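April, a little after six in the morning

Couldn't sleep, so I finished the bathroom. I should say I finished emptying the bathroom, a different job from finishing the bathroom, and one I have now done twice since moving in.

The medicine cabinet came off the wall last night with more of the wall than I had budgeted for. Divya Thomas, who owns a level and therefore outranks me, looked at the hole and said it was "mostly cosmetic." She then went home. I sat on the edge of the tub for a while and considered the cosmetic hole, and the bag of Tiden filler that the man at the store swore would cover it. It will not cover it. I could post a letter through it.

So everything that lived in, on, under or near that cabinet has to live somewhere else until the weekend. I started with a system. There was going to be a keep pile, a toss pile and a pile for things that belong to my sister. By the second shelf the system had become one pile, and I was reading the back of a shampoo bottle to find out whether shampoo goes bad. The bottle had no opinion.

Things found behind the cabinet: a bobby pin, a dead moth, and a receipt from Promen for $15.79, which I kept for no reason I can defend. Things not found behind the cabinet: the good tweezers.

I had forgotten how much of a bathroom is stuff you keep only because throwing it out would mean admitting you bought it. The pouf, for one. I have never been a pouf person. I bought it during the two weeks in January when I was going to exfoliate, and it has hung there ever since on its little cord, lime green and full of reproach. The brush is a different case. I would run into a burning building for the brush.

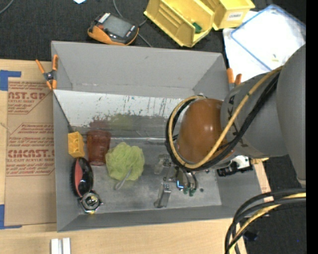

Hairbrush, red tumbler, the pouf, and the little yellow box. Still undecided on one of the four.

The tumbler stays. It isn't pretty, but it's the right height for a toothbrush and it has survived three apartments and one marriage (my sister's, but I was living with them at the time). The yellow box stays too, mainly for its compartments. I have a weakness for compartments. I never put the right thing in them, but I like knowing that I could.

Made coffee at seven and drank it standing up, the chair being under the towels. Lobo came to inspect, sat down on the bath mat I had just folded, and would not be moved. I have had bosses like that cat.

Then the list, which I'm copying here so I can't pretend later that I lost it:

Call Dradico about the new cabinet. They said four days. It has been six.
More filler. A lot more filler.
Ask Divya if I can keep the level until Sunday — no, ask her to come with the level.
Tweezers???

Mopped the floor where the cabinet used to drip on it and found that the tile is a whole shade lighter than I believed. I don't know what to do with this information. If I mop the rest I'm committed, and if I don't there's a clean square by the sink that will look like a stain.

Mopped the rest. Took most of the morning. My knees have asked me to write that down.

Brushed my teeth in the kitchen tonight like a college student. Put the pouf in the toss bag, then took it out again. It's on the doorknob for now.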